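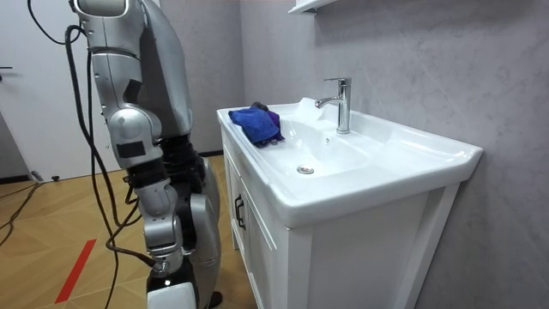 8 May 2022 – Drurkurel trial kit, bathroom setup. Second session with the wiping package they want us to take on, and I'm warming to it, though the price still makes me wince (2,149 for the package, and another 575 if we want the extended support!). Setup took me 30 minutes, most of it spent on the manual's chapter about cable slack. I put the blue cloth and the purple one in a heap on the left rim of the washbasin, back toward the corner, so it has to sort out two fabrics that are touching. Moreira's demo only ever used one cloth laid out flat, so I don't trust their pick numbers much.

Software is version 2, the one with the new pressure setting. I left that on default, and I'd like to go through the whole range before we send Etuvden our comments. The menu is nice and plain, but it forgets the surface type every time you restart, and I've already been caught by that once.
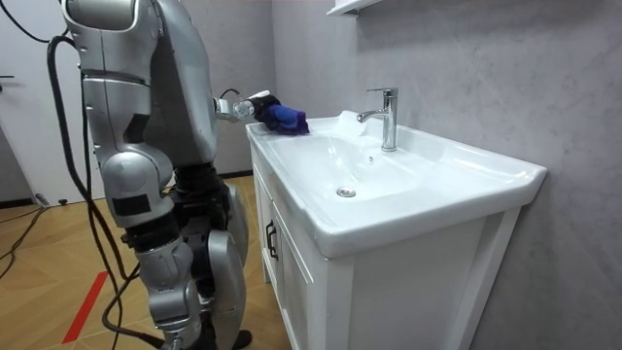
The other thing I want from them is a straight answer on replacement grip pads. The quote lumps them in with "consumables" and gives no price. Dullcombe listed theirs separately, and it made comparing so much easier. Still to do: rim corners, the strip behind the faucet, and a run with a thicker cloth if I can find one. Trial license runs through August, so no rush.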